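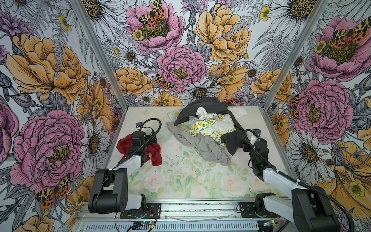

Clothes on a printed mat, with floral wallpaper on the walls.

Completion Rates Are a Poor Way to Judge a Treatment Program
Frans Verbeke
July 27, 2026

Tancombe will decide in September whether to renew its contract for outpatient alcohol treatment at Timine House. The main number before the council is the completion rate. I think it is the wrong number, and I thought so when I worked in intake there and the rate was good.

A client completes the program by attending nine weeks of group sessions with no more than two absences. Someone who attends seven weeks, stops drinking, and then takes a night job is recorded as a dropout. Someone who sits through all nine weeks and drinks the whole time is a success. Staff know this and write notes in the file, but the notes do not go into the annual report.

Last year the program took 390 referrals and held 1494 individual appointments on top of the groups. The appointments do not count toward completion at all. Many were with people who had already left the groups and came back to see a counselor, sometimes months later. I would call that the program working. On paper those people had failed before they walked back in.

The measure also changes who gets a place. When I did intake, we were never told to turn away people with unstable housing or small children at home. We did learn which clients were likely to miss a third session, and places had a way of going to the others. The Jurach clinic had the same contract terms and the same habit.

The usual defense is that completion is cheap to count. I accept that. A phone call at six months costs staff time, and plenty of former clients will not pick up. Even so, a partial answer to a useful question is worth paying for. Ask whether the person is drinking less, has a doctor, and would come back if things got worse. Report how many could not be reached.

I would keep the attendance figures too. They help in planning rooms and shifts. They should go in the back of the report, and the council should renew the contract for two years with follow-up calls written into the budget.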